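20 October 2021
By Bhupendra Prajapati
Print this page | E-mail this page

Pre-purchase checklist: handheld grippers and sorting arms

Fill this in before anyone signs. I have left my comments against the lines where the Gremell quote looked thin.

1. Price in writing, with spares. PARTIAL. 4000 for the Pluvance set, pads not listed. Ask what a pair costs.

2. Pivot pins and linkages checked for play. OPEN. The salesman said they don't wear. I would like that on paper.

3. Pinch points guarded or marked. FAIL. No labels on the sample at all. 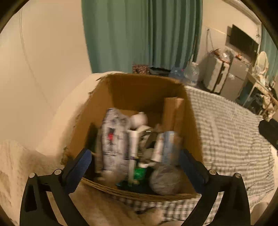 4. Trial on our own mixed goods. OPEN. Budget for the trial before budgeting for the arm. Bullico's demo used identical blocks on a clean bench, and I don't put much weight on it. A deep cardboard box with upright cartons, printed packaging and a wrinkled, shiny bundle all packed in together is closer to what we would be paying for — and the quote has no pick rate for that.

5. Service contract. FAIL. 700 a year, response time blank.

6. Training hours costed. OPEN. Moura allowed 300, which I think is low.

Hold the order. Recheck in June.

Comments (2)

moura_user: We paid 1340 in extras the first year, mostly pads. Get item 1 settled.

Dockside: Does item 3 apply to handheld units too?

B. Prajapati: Yes. Fingers are fingers.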